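Wanted: patient people with two hands (Vekville Manipulation Club)

The Vekville Manipulation Club is looking for demonstrators for its winter project. The name predates the current membership and we have stopped apologising for it at careers night.

We are a student robotics club with a bench, a great many cables and a policy, called Pitavix, that is supposed to learn to tidy a bathroom shelf by copying people. At the moment it tidies a bathroom shelf the way a toddler packs a dishwasher. It needs more examples, and the four of us who built it have developed such odd habits with the grippers that it has started copying those instead.

What you would be doing

You sit at a table with a gripper strapped to each hand and move toiletries from one place to another. Then you put them back. Each attempt is called an episode, which makes it sound more eventful than it is. Our target is 1000 usable episodes before the end of June. We have 218.

Sessions run for two hours, from 4 pm, with a proper break in the middle. Most people get the hang of it inside the first session. The flip-cap bottles are friendly. The round jars are not, and you will form opinions about them.

Who we're after

Students from any faculty, any year. You don't need to code. You do need to be able to do a dull thing at the same speed many times over, and to tell us when you've fumbled one instead of quietly carrying on. Left-handers are especially welcome, as our data currently believes they don't exist.

Please don't apply if you have a sore wrist, elbow or shoulder. The grippers aren't heavy but they are there the whole time. Long sleeves are fine. Bracelets and big watches come off at the door.

We also want one person to help with labelling – watching recordings back and marking where each grasp starts and stops. This suits someone who likes podcasts.

What you get

A $20 canteen voucher per session, tea, and your name in the project report. If you do 8 sessions you may also choose the next object we add to the set, within reason. Last year's winner chose a loofah and we are still dealing with it.

The trained policy goes up against Kolář House in the Valtik Cup, where we placed second last time. There were two teams. Demonstrators are welcome to come along and look pained in the front row.

How to apply

Put a note under the door of Room 848 or catch Pieter Molefe in the workshop any afternoon after 3 pm. Tell us your name, your year, which hand you write with and which afternoons you're free. No CV, please. We'll offer you a half-hour trial, and you're free to decide afterwards that it isn't for you.
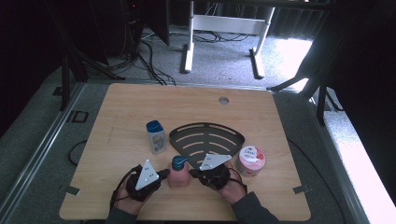
Both grippers on the pink bottle, with the Dove jar waiting its turn.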